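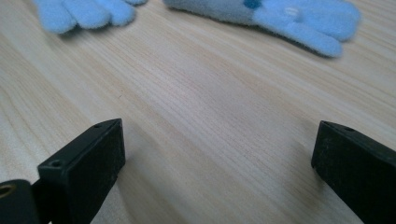 Vustetti Hand-Held Gripper: A Long Review After a Long Trial

I put off writing this one for months, partly from laziness and partly from wanting to be fair. My first gripper was the old Jõgi model, which I used until the hinge got sloppy, and after that I borrowed an Elier from my friend Flynn Paewai and kept it much longer than I'd promised (sorry again, Flynn). So when the Vustetti came up for $280 I had two others to measure it against and plenty of opinions already formed, some of which I've had to take back.

Let me start with the fingers, as they're what you'll be looking at all day. They're black, matte, blocky things with flat inner faces, and my first thought was that they looked far too big. The Elier has slim, curved tips that I always found rather elegant, and next to those the Vustetti's look like a pair of dominoes. But oh, how nice it is to have a flat face when you're picking up something soft! I do most of my collecting with cloth, so gloves, socks, dish towels, the odd knitted hat, and the Elier's tips would catch one layer and let the rest slither away. With the Vustetti I can come down over the finger end of a fuzzy glove, close up, and get a proper fold between the faces. My light blue fleecy pair has become the standard test on my table, and I've gone through it with all three grippers so often that I could do it in my sleep.

The matte finish is good and bad. It doesn't throw glare back into the camera, and on a pale wood table under soft light the edges of the fingers stay easy to pick out, so I almost never have to guess where the tips are. It does show every speck of dust, though. I wipe mine down before a session and it still comes up speckled, and if you're fussy about that sort of thing you'll want a damp cloth within reach.

Now the camera, which I went back and forth on. The mount puts it looking out over the fingers, with one on each side at the bottom of the picture and a good open stretch of table between them. I like this view very much. The Jõgi had its camera so far forward that you lost the fingers altogether once they opened, and I'd be steering by feel. What you give up with the Vustetti is reach. Anything sitting well beyond the tips tends to get cropped at the top, and if you want the whole of a larger item in view before you go for it you have to stand back and tilt up a little. I got used to it in a week or so, but my first batch was full of gloves that were all fingertips and no cuff!

A word about the trigger. It's stiff out of the box, stiffer than the Elier's, and my thumb complained for the first few evenings. It loosened up nicely somewhere in February and has been a pleasure ever since. My log stands at 3596 grasps with this gripper, and of the 1029 I did with the glove pair I marked 882 as clean on the first try. I didn't keep careful enough notes with the other two to give you a matching number, but my strong impression is that the Elier did worse on cloth and a bit better on small hard things like keys and bottle caps, where those slim tips really do earn their keep.

Software next, and I'll be brief, or brief for me. I run everything through the Disgate recorder, and the Vustetti showed up in it without any fiddling at all. The finger opening reads a touch wide when fully closed, so do the zeroing step in the setup menu before you record anything you care about. I skipped it and had to throw out a whole evening's work, and I was not good company the next morning.

Things I'd change, in no special order: a shorter cable, a softer grip on the handle, a printed manual with type I can read, and a carrying case of some kind, even a cheap one. Replacement fingers are sold only as a pair, so if you chip one you're buying two.

Would I buy it again? For cloth and other floppy things, yes, and gladly. If you work mostly with small hard parts I'd try to borrow an Elier first and see how the tips suit you. The Jõgi I'd only take secondhand, and only after wiggling the hinge.

I've given the Elier back to Flynn, by the way, who has already asked to borrow the Vustetti.

Posted July 26, 2020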